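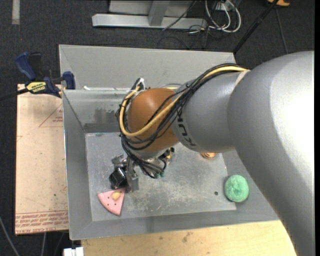
Gripper trials in the metal bin, with the pink wedge up next.

Hi, I'm Jasmina Delić, and Clallon is the little test shop I run with Toivo Savolainen and Dean Oakley. People send us grippers, arms, cameras and controllers, and we try them out side by side and write down what we see – the good, the bad and the plain weird.

I started out fixing arms at Karnlow and got tired of guessing which fingers would fit which job. So now we use the same bin and the same mix of odd-shaped stuff for everyone. Flat things, round things, fuzzy things! A wedge lying flat on a metal plate will teach you more about a finger than any brochure (round things have their own ways of making you mad).

A standard comparison is 25 picks per object, then we swap the gripper and go again. Our longest one so far, for Gbeho, ran to 517 picks and we got 486 of them. Toivo still wants to redo the misses.

Dean handles cables and controllers, Toivo does the camera setup, and I write the reports, usually with too many brackets. We take on two new comparisons every January and fit the rest in as we can. Got a gripper you're not sure about? Send it over, and pack the screws too, please!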